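Buscar en incidencias Mis tickets Abrir nuevo

Usamos cookies propias para mantener la sesión iniciada. Aceptar Configurar

Julio — abierto por Elínborg Kirkegaard

Ticket 322. La política entrenada con Stumach falla al pasar de un objeto a otro

Estado: resuelto, con una tarea pendiente
Componente: Lolier (grabación y reproducción de demostraciones)
Puesto: celda de dos brazos, Dlamini

Descripción del problema

La política entrenada con las demostraciones nuevas hace bien la primera parte de cada tarea y se pierde en la segunda. Si se le pide abrir un cajón y después coger algo de la mesa, abre el cajón, retira el brazo y se queda oscilando encima de la mesa sin decidirse por ningún objeto. En las tareas de un solo paso no ocurre.

De 20 ejecuciones de dos pasos completó 10. Con la versión anterior del conjunto de datos, y el mismo código de entrenamiento, completaba 16 de 20. El punto de control es el último en los dos casos.

Lo que esperaba: un resultado igual o mejor, ya que el conjunto nuevo contiene más demostraciones de dos pasos que el anterior.

Comprobaciones hechas antes de abrir el ticket

Repetí el entrenamiento con otra semilla. Mismo comportamiento, con 10 ejecuciones completas otra vez.

Reproduje en lazo abierto varias demostraciones del conjunto nuevo. Los brazos siguen la trayectoria grabada sin desviaciones apreciables, así que descarto un problema de calibración o de los controladores.

Revisé la normalización de las acciones. Los mínimos y máximos coinciden con los del conjunto anterior, salvo en la apertura de la pinza derecha, que varía en el tercer decimal.

Cambié el horizonte de predicción a la mitad y luego al doble. Con la mitad oscila más. Con el doble oscila menos, pero baja la pinza en sitios donde no hay nada que coger.

Adjunto la mesa con los objetos puestos. Lo que más me interesa es la relación entre la caja de madera con el cajón de frente rojo abierto, la tabla de cortar blanca y lo que queda a la derecha de la tabla, incluida la zanahoria de juguete. 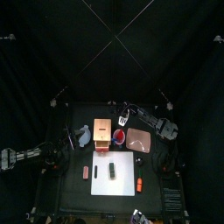
Última modificación de esta página: julio, 17:40

Respuesta de soporte de Lolier

Gracias por el detalle. La oscilación entre dos objetivos suele indicar que la política recibe la misma observación asociada a acciones distintas. ¿La instrucción de texto se guarda por episodio o por segmento? ¿Y qué versión del segmentador se usó para cortar las demostraciones?

Convendría también comparar la distribución de la duración del segundo segmento en los dos conjuntos.

Elínborg Kirkegaard

La instrucción se guarda por segmento en los dos conjuntos. El antiguo se cortó a mano. El nuevo se cortó con Holtach, con la configuración por defecto, que marca el cambio de segmento cuando la velocidad de la pinza cae por debajo del umbral.

He sacado las duraciones. El segundo segmento es más corto en el conjunto nuevo. Mirando los cortes uno a uno se ve que Holtach coloca la frontera tarde: el operador suelta el tirador, retira el brazo y empieza a moverse hacia el objeto siguiente, y todo ese trayecto sigue etiquetado con la instrucción del cajón. El segundo segmento empieza con la pinza ya encima del objeto.

Eso explica bastante. La política nunca ve la instrucción nueva con el brazo lejos del objeto — justo la situación en la que se queda parada.

Respuesta de soporte de Lolier

De acuerdo con el diagnóstico. El umbral por defecto está pensado para operadores que hacen una pausa entre pasos. Si el movimiento es continuo, la primera caída de velocidad aparece al llegar al segundo objeto.

Dos opciones. Una es cortar por el evento de apertura de la pinza en lugar de hacerlo por velocidad (opción de corte por pinza en Holtach). La otra es mantener el corte actual y añadir un solape hacia atrás, de modo que los últimos fotogramas del primer segmento aparezcan también con la segunda instrucción. Recomendamos la primera para tareas con cajón.

Elínborg Kirkegaard

Probadas las dos, sin regrabar nada y con la misma semilla del primer entrenamiento.

Corte por pinza: 16 de 20 ejecuciones completas. La oscilación desaparece. Los cuatro fallos son de agarre, con el objeto desplazado al cerrar.

Solape hacia atrás: mejora respecto al original, pero no iguala al corte por pinza y sigue dudando en algunos arranques. No he apurado el tamaño del solape.

Por tanto el conjunto nuevo queda a la par del antiguo y no por encima. Puede que las demostraciones adicionales no aporten nada en estas tareas, o que 20 ejecuciones sean pocas para ver la diferencia. No lo voy a afirmar en ningún sentido hasta tener más pruebas.

Para quien llegue con el mismo síntoma: antes de tocar el horizonte de predicción, reproducid los segmentos con la instrucción sobreimpresa y mirad dónde cambia el texto. Yo perdí una tarde por no hacerlo en ese orden.

Pendiente: que Holtach avise cuando un segmento empieza con la pinza a poca distancia del objeto. Lo paso a petición aparte y dejo este ticket como resuelto.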